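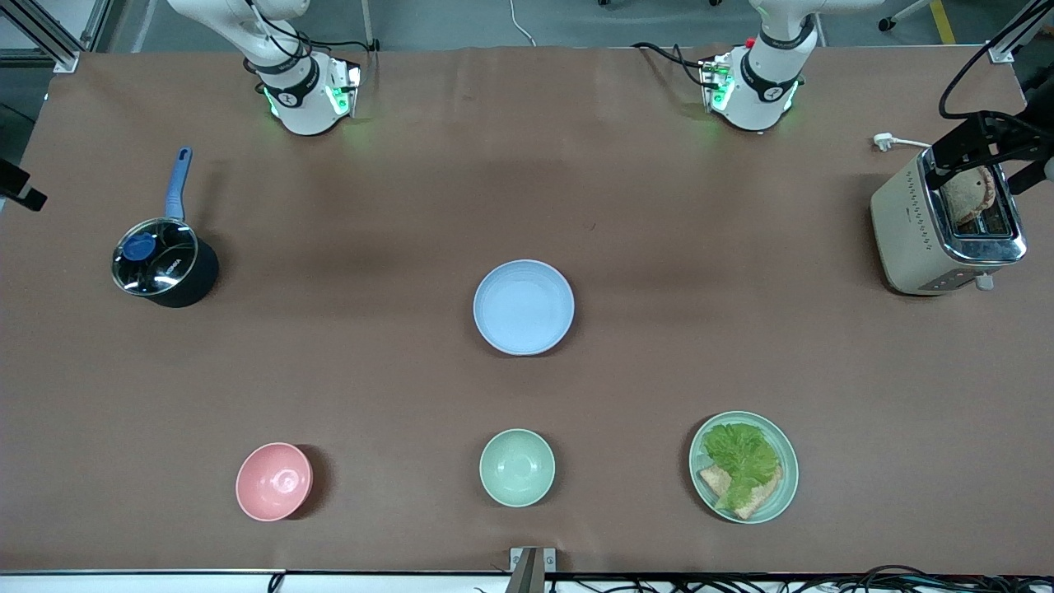 Photo: Anathi Zulu

Sunday, late

Breakfast table all day and I still want to go back in tomorrow. We closed at 624 good episodes for the week! The target on the whiteboard was lower than that and Rosaura had already rubbed it out and written 862 by the time I'd got my coat on, so I suppose that's next week.

The layout is the new one Milagros drew up: saucepan with its lid on over on the left, big blue plate in the middle, pink bowl, mint bowl, the toast and lettuce plate along the front, toaster at the far right. I love it. The old layout had everything bunched up and the arms spent half their lives getting out of each other's way. With this one you can give the left arm the toaster and the right arm the pan and they hardly meet.

I did the morning block on the leader arms, blue plate only. Pick up by the rim, move, put down, go home, again. Thirty seconds is the cap per episode and I was over it on nearly all of the first batch, mostly dithering on the approach. Then I-seul told me to stop watching the table and drive from the wrist view, and it was like somebody had turned the lights on. You see the rim come in between the fingers and you just know when to close.

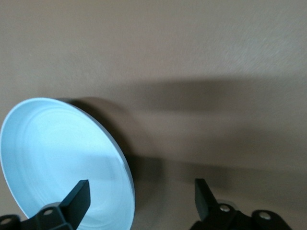

Blue plate from the wrist, rim already between the fingers.

After that I did 80 in a row without a discard. Eighty! My hands were buzzing at lunch.

Long talk with Rosalinda over noodles about whether we should keep the wobbly ones. She says yes, keep anything where the person recovers, the policy needs to see what a bad approach looks like and how you get out of it. I used to throw all mine away out of pride. Milagros wants them tagged separately and I think she's right too – it costs one extra key press. Must ask if the Melline export keeps the tag, last month it dropped the notes column and we lost a whole evening.

Afternoon was Anathi on the lid. She takes it by the blue knob so gently, I could watch it for hours. My own lid attempts are still awful.

Tomorrow: swap the two bowls, ask about the tag, bring a cushion for that chair. And I want a go at the toast.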